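Search this site
Enter keywords
Go

Lekota stainless wok: four months on

I bought the Lekota in February to replace a carbon steel wok that had rusted through neglect. I cook on gas most nights, for two adults and a teenager, and I wanted something I could leave in the sink overnight without feeling bad about it.

The main thing to know is that stainless is not non-stick. For the first week I had egg welded to the bottom every time I made fried rice. The fix is to heat the pan dry on medium, add the oil, wait until it shimmers, then cook. After that, eggs lift off with a bit of patience. Tofu still sticks if you move it too early.

Heat is good in the middle and drops away up the sides, as you'd expect. On my largest burner it gets a decent colour on beef if I cook in small lots. On my sister's induction cooktop it worked but buzzed loudly on the highest setting.
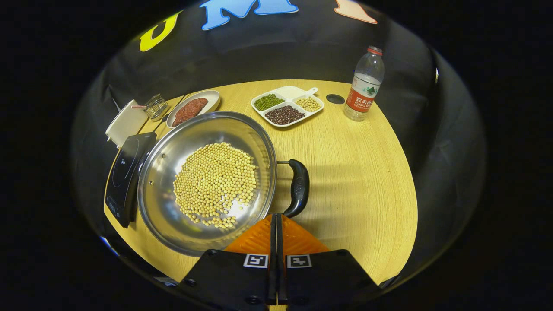 I also use it for steaming, and for dry-toasting seeds and spices. Toasting is where I like it most. You can see the colour change against the metal, which I never could in the old black pan. Cumin takes 3 minutes on low.

Weight is fair. I can toss with one hand when it's half full, though not when it's loaded with noodles. The handle stays cool enough to hold if the flame isn't licking up the side. One screw worked loose in the second month and I tightened it with an ordinary screwdriver.

Cleaning is easy. Hot water, dish soap, a nylon brush. I got rainbow marks after the first week and a splash of vinegar removed them. I keep it out of the dishwasher because it takes up the whole bottom rack.

I looked at the Erow as well. It has a flatter base and a lid, but the lid rattled in the shop and the handle felt small.

Worth buying if you already know how to use stainless. If you mostly cook eggs, get something else.

Comments (3)

marg_in_ballarat: Mine came with a scratch near the rim. They swapped it, no fuss.

tdk2808: Does a bamboo steamer sit flat in it?

wokhei: Mine does, the medium one. The large one perches on the edge.

Recent reviews
Nalo rice cooker
Proltiden folding dish rack
Erow paring knife, second look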